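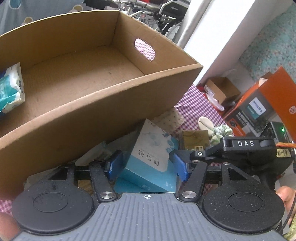
An open cardboard box with an oval handle hole.

Review: Lerkosus, a co-operative storytelling game
Published by the Winora Games Library, November 29, 2020

Lerkosus is a tabletop roleplaying game for a games master and up to three players, issued by River Lu Press. The Library reviewed the printed edition over three sessions, using the short adventure supplied with the rulebook. The players had differing levels of experience, and one had not taken part in a roleplaying game before.

Setting
The game takes place in a flooded valley whose towns are joined by ferry. Each player takes the part of a licensed pilot with a debt to one of the ferry houses. The background is set out in the opening chapter and is well written, although the table of house names would have been easier to use had it been placed beside the map.

Rules
Actions are resolved with a pair of ten-sided dice, one for the pilot and one for the river. The player decides which of the two to keep after both have been rolled, and keeping the river die moves the current forward on a shared track. When the track is full, the games master introduces a change in the water: a closed lock, a new channel, a boat adrift. Our players understood the procedure quickly and made good use of it.

Combat is less successful. It sets the current aside in favour of a separate system of wounds and turns, and our second session slowed noticeably as a result. Groups that prefer negotiation and travel may wish to resolve fights with the ordinary rules - the book permits this in a sidebar, but gives little guidance.

Presentation
The rulebook is clearly printed and has a full index. Character sheets are supplied as a pad of 40, which should be ample for most groups. The type on the reverse of the sheet is small, and players with limited sight may find it difficult to read. A plain text version would be welcome.

Suitability
The publisher recommends the game for players aged 10 and over. We consider this reasonable for the rules, though the debt theme may hold more interest for older players. Preparation took the games master around 3 hours before the first session and much less thereafter. The game also worked well over a video call, provided that one person kept the track on screen.

Recommendation
The Library recommends Lerkosus to small groups seeking a short campaign. Those wanting detailed tactical play should look elsewhere in the catalogue. A reference copy may be reserved by members from December, for a loan period of one month.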